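Titine Rocketry Club
Pre-Launch Safety Checklist, June Launch
Range safety: Yupin Thongdee
Pad crew lead: Ravindra Vashisht

Vehicle: Atar, two-stage, 58 inches tall

AIRFRAME

Fins tight, no wobble at the root: OK
Comment: Beautiful fillets this year! Ravindra pulled hard on every one and got no movement at all.

Nose cone fit: OK after fix
Comment: Came off too easily on the first shake test. One wrap of masking tape sorted it out.

Rail buttons: OK
Comment: Lower button was a quarter turn loose. Snugged down, then slid on the rail by hand, very smooth.

RECOVERY

Main parachute, lines and swivel: OK
Comment: Lines checked one at a time from canopy to swivel. Please keep doing it this way, it's slow but it's so good to see it done right.

Shock cord: REPLACE
Comment: Scorch mark 13 inches from the booster end. Spare cord is in the Broltance box. Yupin wants to see the new knot before the booster is closed up.

Heat blanket: OK

Crew clothing laid out the night before, cotton only, long sleeves: OK 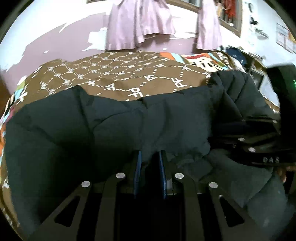

Dark garment on the bed cover.

PAD AND RANGE

Pad clear distance: OK
Comment: Rope is set at 30 feet for the small motors. The Atar goes from the far pad, and the spectator line moves back first.

Dry grass cleared around blast plate: OK
Comment: Great work by the early crew, they had it raked before 8 a.m.!

Wind: OK at 8:30 a.m., CHECK AGAIN
Comment: Gusts touched 16 mph on the handheld meter. Club limit is 20. Read it again right before arming.

Launch controller (Qian box): OK with note
Comment: Key out, continuity light good on all channels. The channel two clip is getting crusty, so sand it or swap it.

Fire extinguisher and water at the table: OK

STILL OPEN

Shock cord (Ravindra)
Second wind reading (Yupin)
Channel two clip (whoever has sandpaper)

Really happy with how this one is shaping up, and I can't wait to see that second stage light! The Atar stays off the rail until the cord is signed off.

Y. Thongdee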